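4.2 The toaster and its neighbours: does the counter explain the breakfast?
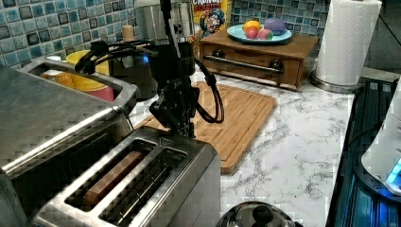
Figure 3. Part of a kitchen counter during breakfast preparation. A slice of bread sits in the left slot of the two-slot toaster; the right slot appears empty.

The claim we set out to test is an old one in the domestic ergonomics literature and a popular one in kitchen showrooms: that the arrangement of small appliances on a counter governs the order in which a simple meal gets made. In its strong form, the claim says that if the kettle, the toaster and the cutting board sit in the right relation to each other, the cook will work from one to the next with few reversals, and that if they don't, the cook will double back. The Pranier layout guide, which was handed out with the fitted kitchens in our sample, states this as settled fact and offers a colour-coded diagram to go with it. We were not persuaded by the diagram, and after 132 breakfasts we are not much more persuaded by the claim.

Our doubts begin with the category of "the toast station". Pranier's guide treats it as a single place with a single appliance in it. Counters in lived-in kitchens are seldom so tidy. In Figure 3 the two-slot toaster shares its stretch of bench with a larger stainless steel appliance, a cutting board, cups and, toward the wall, a coffee maker. Anyone coding that counter under the Pranier scheme has to decide whether it holds one station, two, or a coffee station that has run into a toast station. Our two coders, working separately, disagreed on this kind of judgement often enough that we dropped station counts from the analysis altogether. We mention it because earlier studies report station counts without saying how such cases were settled, and a reader is entitled to wonder.

A second difficulty is the half-used appliance. The guide assumes that a toaster with two slots is a toaster making two slices. One slice in one slot, as in the figure, was a familiar sight in our material, and it matters more than it might seem to. A person making a single slice has a different morning ahead of them from a person making a plateful: there is less to butter, less to keep warm and very little reason to plan. Layout can hardly be credited with smoothing a sequence that has only three or four steps in it. Studies that pool single-slice and multi-slice breakfasts, and the Lilulmont survey is the one most often cited, run the risk of finding short, orderly sequences in small kitchens simply through the number of people who eat in them.

We tried to separate the two. Breakfasts were divided by the amount of bread toasted, and reversals (a return to an appliance or surface already left) were coded within each group. Among the single-slice breakfasts we found no pattern that we would care to defend. Cooks doubled back in well-arranged kitchens and went straight through in badly arranged ones. Among the larger breakfasts there was a weak tendency in the expected direction, with fewer reversals where the board stood beside the toaster than where it stood across the room. The tendency shrank once we removed the households that kept their butter in the fridge, whose members had to walk back regardless of where anything else had been put.

This last point deserves more attention than layout research has given it. The fridge is fixed, the sink is fixed, and in most of the kitchens we visited the power points were fixed as well. Much of what is described as the arrangement of a counter is an arrangement of cords. When we asked participants why the toaster lived where it did, the usual answer was that the outlet was there. Some had moved it and then moved it back. A few had never considered that it could go anywhere else, and looked faintly annoyed at the suggestion. To treat such a position as a choice, and then to treat the choice as a cause, is asking a good deal of a power point.

We also have reservations about the measure called clearance, taken in the guide as the free bench space on either side of an appliance. Clearance is recorded with the appliances at rest and the counter wiped down. By the middle of a breakfast it bears little relation to the space a cook can use. Boards are put down, cups come out, the bread bag is left lying open beside whatever it was last beside. The Arer protocol asks for one reading before the session and none during it. We followed the protocol so that our figures could be set against earlier ones, but we added a second reading once the toaster had been loaded, and the two were poorly related. In several kitchens with generous clearance on paper, the only spot left for a plate was on top of something else.

On this matter the larger ovens and broad-topped appliances are worth a remark of their own. Participants frequently told us that they treated a flat-topped appliance as bench, whatever the manual had to say about it. Others were firm that nothing should ever be set on top of one. We have no way of reconciling the two habits in a single measure of clearance, and we doubt that anybody else has. A flat top is bench space in one household and wasted space in the next, and the tape measure can't tell them apart.

The position of the coffee maker raises a similar problem. The guide recommends placing it at the start of the cook's path, on the grounds that coffee takes longest and should be begun first. Participants who drank coffee did tend to begin with it. They did so wherever the machine was kept, including at the back of the counter behind other things, and they reached over or around whatever was in the way. If the order of the meal holds steady while the position of the machine varies, then position isn't doing the work. Habit is the more economical explanation, though we concede that it is also a lazy one unless somebody measures it.

Cups proved equally stubborn. We had expected that cups kept out on the counter would shorten the coffee part of the sequence compared with cups kept in a cupboard. They did, by one opening and closing of a door. Whether that saving should be called an effect of layout or merely an effect of having left the cups out is a matter of taste. In the tidier households the cups had to be put away again after washing, so that the step had been moved to later in the morning and fell outside the period we observed. A saving that reappears as soon as the observer goes home ought not to be counted as a saving, and we suspect a fair share of the gains reported in this field are of that sort.

There is the further question of what a reversal costs. The guide speaks of wasted motion as though every return to the toaster were a small failure. In our material many of the returns were made to check on the toast. Toasters vary, dials are not to be trusted, and bread from the end of the loaf browns differently from bread in the middle. A cook who walks back to look into the slot is doing something sensible, and a layout that discouraged the trip would be a worse one for it. We recoded a portion of the material with checking visits left out, and the difference between the well-arranged and poorly arranged kitchens, weak to begin with, could no longer be told from noise.

Pranier's reply to criticism of this kind, made in the preface to the second edition of the guide, is that small improvements add up over a year of mornings. Perhaps they do. The preface gives a figure of 2,000 steps saved per household, without a method, a sample or a statement of what counted as a step. We were unable to reproduce it or to find out where it had come from. The Vídalín replication, which is more careful, put the saving at a level too small to be separated from differences among the cooks, and that agrees better with what we saw.

Some limits of our own work should be stated plainly. The kitchens were all of a similar size, and a long galley or a room with an island may behave differently. Ten of the sessions were held on a Tuesday after a holiday weekend, when participants reported eating less than usual, and we have kept them in. Breakfast is also a forgiving meal. Nothing boils over, few things need to be ready at the same moment, and the worst likely outcome is a slice left in too long. If counter layout has a real influence on the order of cooking, it may show itself at dinner, where several dishes compete for the same surfaces. We would want to see that demonstrated before anybody is advised to move their toaster.

For the analyses in Section 5 we therefore retain two variables only, the distance from toaster to board and the distance from toaster to fridge. Both are measured along the path a person would walk, both can be checked by a second coder, and neither requires us to decide where one station ends and the next begins. Station counts, clearance at rest and the Pranier layout score are reported in the supplementary tables for readers who wish to use them.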